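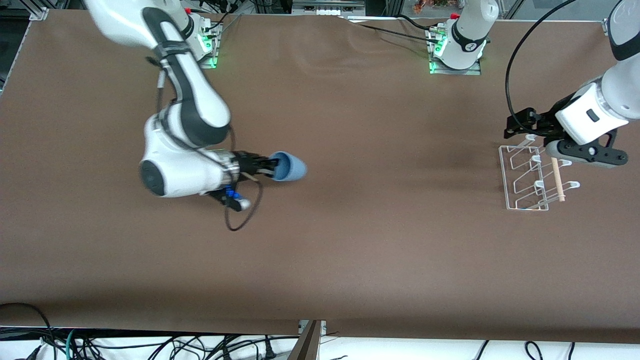
Motion Software Group, Graltora

Graltora Releases Jestico 2, Planning Software for Two-Arm Workcells

New version plans both arms against one shared schedule and lets operators change a task without rewriting it

Graltora today released Jestico 2, a new version of its planning and control software for workcells that use two robot arms on a single table. The release is available now to existing customers and will open to new customers in February.

Jestico 2 replaces the planner used in the first version. In that version, each arm was planned separately and a supervisor process stopped one arm whenever the two came too close. The method was safe but slow, and it often left one arm waiting with an object in its gripper while the other finished its move. The new planner treats the two arms as one system. It works out both paths together, with timing, before either arm starts.

"Customers told us the arms spent too much of the day being polite to each other," said Irina Olteanu, who leads the Motion Software Group. "We had tuned the old supervisor as far as it would go. The fix had to be in the planner, so we wrote a new one."

The group tests the software on small household and workshop items: cups, wooden dowels, wire racks and similar things. Its bench is a tabletop covered in brown paper, with an arm working from each side. A typical test has one gripper holding a light blue cup-shaped object while the other holds a slender dowel upright at a white wire rack. Thin racks are hard for perception software, and a rack with upright prongs leaves little room for a gripper to approach.

The internal test suite for this release has 795 task runs. Each run is recorded with joint positions, gripper commands and camera images, and can be played back against a later build. When a change to the planner makes a run slower or causes a stop, the build is held until an engineer has looked at the recording. Median task time across the suite fell by 37 percent compared with the last build of version 1.

Changes to perception

Jestico 2 includes a new object tracker. The previous tracker looked for an object once, at the start of a task, and assumed that it stayed put. The new one keeps updating the position of each object while the arms are moving, including objects already in a gripper. If a held object shifts, the planner receives the new position and adjusts the rest of the path.

Thin and see-through items are handled by a separate model that fits a known shape to whatever edges the camera can find. Users supply the shape as a CAD file or build it up from a short scan.

"A rack is mostly air," said Ovidiu Cârstea, perception engineer. "The depth camera gives you some of the wires and drops the others, and which ones it drops changes when the arm moves and the shadows change. We stopped asking for a complete picture. We ask for enough edges to place the model, and if we don't get them, the arm holds where it is and reports it."

The tracker also accounts for the robot's own cables. Cable loops near the wrist were a regular source of false obstacles in version 1, and some sites had turned off obstacle checks near the gripper to get around the problem. Those checks should be turned back on after the upgrade. The release notes give the settings.

Changes to task editing

Tasks in Jestico 2 are stored as a list of steps in a plain text file. Each step names an arm, an object and a goal. A step can also be marked "either arm," in which case the planner picks. Operators can reorder steps, change a goal or add a pause from the editor screen without stopping the controller.

Fadik, a contract packing company that ran the beta on 5 cells, used the editor to move its changeover work from the engineering office to the shop floor.

"We used to send a request and get a new program back the next day, sometimes later if the line had other trouble," said Marjan Tabrizi, operations manager at Fadik. "Now the shift lead opens the file and moves the steps. We did have a week in the beta where the either-arm setting kept choosing the arm with the worn fingers. You can weight that now, and we do."

The weighting option Tabrizi refers to was added late in the beta. It is off by default.

Known limits

Jestico 2 supports cells with two arms of the same model. Mixed pairs will load but are planned with the version 1 method. Handing an object directly from one gripper to the other is supported for rigid objects only. Cloth, bags and loose cable are not supported as task objects in this release.

The planner needs more memory than version 1. Sites running the controller on the original fanless computer should check the hardware table before upgrading. Task files from version 1 are converted on first load, and the original is kept in the same folder. Custom scripts that call the old supervisor directly will need to be changed by hand.

"Read the script section first," said Ruxandra Matei, who manages customer support for the group. "Most upgrades in the beta took a morning. The ones that took longer had scripts talking to a part of the software that is no longer there."

Availability

Jestico 2 is included in current support contracts at no added cost. Support for version 1 continues for 2 years, with security fixes only. An online walkthrough of the new editor will be held Thursday at 10 a.m. for customers, and a recording will be posted in the support portal afterward.

About Graltora

Graltora makes planning, perception and control software for robot workcells. Its products are used in packing, light assembly and laboratory work.

Press contact: Sânziana Husar, Communications, Graltora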